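4.3 带流苏织物的整理（盖毯、披肩、床尾巾）

写到这一节，我们先说几句心里话。常有用户来信问：机器到底能不能做家务了？客服组的 Ziad Fakhoury 每次都回得很长，大意是毛巾、枕套、T恤这一类，Tornex 整理单元已经做得挺像样，您可以放心去泡杯茶；带流苏的东西嘛，能做一部分，还请您在旁边陪一陪。流苏软、散，彼此又爱缠在一起，人手碰到了会自己松一松、让一让，机器目前还没有这份体贴。所以本节的步骤比前面几节都多，请慢慢看，不着急。

开始之前

1. 确认主机固件已更新到 276 或更高版本。旧版本里没有“流苏”这一项，选“普通织物”代替的话，夹持力会偏大。
2. 给夹爪和腕部护套做一次清洁，方法见 3.2 节。护套的褶皱里最容易藏线头，用粘毛滚筒顺着褶皱方向滚两遍就好。
3. 把织物抖开，用手指把流苏大致梳顺。已经打成死结的地方请先解开，机器不会解结，硬拉只会越拉越紧。
4. 检查有没有吊牌、塑料小件或别针留在织物上，能取下的请都取下来。

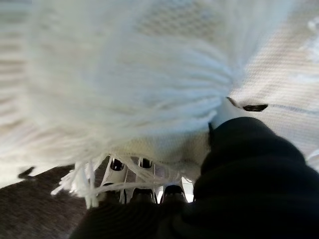
5. 如果您习惯把盖毯收在带孔的筐子里，请留意流苏有没有钻进孔中。隔着孔硬抽，轻则拉毛，重则连筐一起拖走。我们的测试员 Kamarul Wibisono 家里就有一条披肩是这么牺牲的，他至今还念叨。

注意：地毯颜色和织物相近时，识别会变慢。可以在下面垫一块深色的布，效果立刻好很多。

夹取与铺展

6. 在控制面板上依次选择“整理”“流苏织物”，夹持力先设为 2 档。羊毛等较蓬松的材质可以降到 1 档。
7. 按“示教”键，带着机械臂移到织物的一角。最理想的落点是织面本身，离流苏根部留出一掌宽。夹住织面，流苏会自己垂下来；只夹住流苏，整条毯子的重量就都压在那几股线上了。
8. 轻按“夹取”，等提示音响过再松手。
9. 让机械臂慢速提起，高度以织物刚刚离开台面或地面为宜。这时请您看一眼夹爪之间有没有线穿过去。少量几根不要紧，成束的话请按“暂停”，照下面的办法处理。
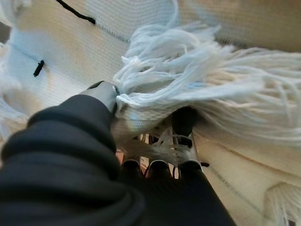
图 4-6 流苏线穿入夹爪指端之间

线缠进夹爪怎么办

10. 先按“暂停”，再按“释放”。请不要直接拔电源，断电后夹爪会保持原来的夹持状态，反而更难处理。
11. 等指端完全张开，用手从外侧向内，一股一股地把线退出来。手边有钝头毛线针的话，用它来挑会省力许多。
12. 实在退不出来，可以只剪那一根线。剪之前请再三确认，剪的是流苏，不是织面的边线。
13. 清理完毕后按“复位”，从第 6 步重新开始。面板若显示代码 1057，说明指端之间仍有异物，请再检查一遍内侧。

小心：夹爪动作时，请勿把手指、长发或围巾伸到指端附近。家里有小朋友的，最好等他们睡了再用这一功能。

折叠与收放

14. 铺平以后选择“对折”，机器会把有流苏的两端叠到同一侧。流苏之间的错位，请您用手理一理，这一步我们还没有交给机器。
15. 第二次对折可以自动完成。较厚的盖毯建议到此为止，再折容易弹开。
16. 每次最多连续整理 9 条，之后让机械臂休息一刻钟，顺便看看护套上有没有新粘的毛线。

关于预期

我们在 Druston 的试验间里一共做过 2765 次流苏夹取，积下来的经验大多已经写进上面这些步骤里了。在我们看来，这项功能目前更像一位手脚慢、脾气好的帮手，需要您在旁边搭把手。如果您家只有一两条带流苏的毯子，说句实在话，自己叠会快得多；要是您经营民宿或者洗衣店，每天要理一大摞，那就值得花一个下午把示教点仔细调好。

护套更换请看 5.1 节，指端磨损的判断标准请看 5.3 节。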